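동네이야기 > 시정·치안 게시판
플루러브톤 소방서 통폐합, 수요일 공청회 다녀오신 분?

두만언덕주민
수요일 저녁에 시청 갔다가 이제 들어왔어요. 와, 자리가 없어서 복도까지 사람이 서 있었습니다! 우리 동네 회의에 이렇게 많이 온 거 처음 봐요. 안건은 다들 아시는 두만 지구 소방서를 닫고 스코카드 광역소방본부로 합치는 건입니다. 반대 서명은 1199명분이 접수됐대요. 목표가 1000명이었는데 넘겼어요, 넘겼어!!

감자수제비
저도 있었어요. 샤나 폴록 의원이 표결을 3월로 미루자고 했을 때 박수 소리 들으셨죠? 소름 돋았습니다.

강변북쪽
찬물 끼얹기 싫지만 저는 통합 찬성입니다. 지금 두만 소방서는 야간에 4명이 서요. 한 팀 출동하면 끝입니다. 합치면 인력 돌려쓰기가 훨씬 낫죠.

두만언덕주민
그 말씀도 이해는 가요. 그런데 스코카드에서 우리 언덕까지 30분이에요. 눈 오면 더 걸리고요. 작년 겨울에 옆집 보일러실 불 났을 때 두만 대원들이 진짜 금방 와줬거든요. 그 고마움을 아직 못 잊어요.

강변북쪽
본부가 옮겨간다고 차가 다 옮겨가는 건 아닙니다. 자료집 뒤쪽에 차고 한 곳은 남긴다고 나와 있어요.

얀티메논
안녕하세요, 서명 정리했던 얀티 메논입니다. 차고를 남긴다는 말은 있는데 밤에 사람이 있는지는 안 적혀 있어요. 그래서 질의서를 새로 쓰고 있습니다. 궁금한 점 댓글로 주시면 다 넣을게요! 사진은 따로 올립니다.

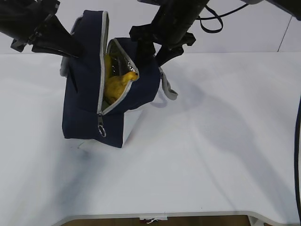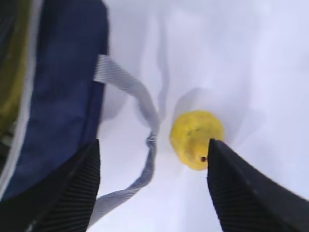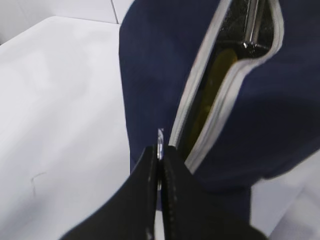 첫 번째랑 세 번째에 남색 파우치, 안감은 은색

표결 연기 이후 일정

얀티메논
의회 사무국에 전화해 보니 연기안부터 다음 회의에서 처리한답니다. 방청은 신청 없이 되고, 발언하려면 미리 이름을 올려야 해요. 저녁 7시 시작입니다.

감자수제비
저 발언 신청할래요! 떨리지만 해보겠습니다. 구급차 얘기를 꼭 하고 싶어요. 불만 문제가 아니라 어르신들 구급 출동이 훨씬 잦잖아요.

브로사빵집옆
구급차 얘기 대찬성이요. 질의서에 구급 출동 시간도 넣어주세요. 언덕 위랑 강변을 따로 뽑아달라고요. 평균으로 뭉쳐 놓으면 우리 쪽 숫자가 안 보여요.

강변북쪽
그건 저도 동의합니다. 하나 더, 통합 안 하면 소방세가 얼마나 오르는지도 물어봐 주세요. 반대하시는 분들도 그 숫자는 봐야죠.

두만언덕주민
오를 만큼 내도 저는 괜찮다는 쪽이에요.

강변북쪽
다 그렇진 않을걸요. 연금으로 사는 분들도 많습니다.

얀티메논
두 분 것 다 넣었어요. 찬성 의견도 질의서에 같이 실을 생각이에요. 강변북쪽님, 세금 항목 문장 좀 다듬어 주실 수 있나요?

강변북쪽
네, 오늘 밤에 써서 쪽지 드리죠. 찬성하는 건 그대로입니다 ㅎㅎ

감자수제비
이런 토론 너무 좋네요. 혹시 언덕 쪽에서 시청까지 차 같이 타고 가실 분? 뒷자리 비어 있어요.

브로사빵집옆
저요! 빵집 앞에서 6시 반에 탈게요.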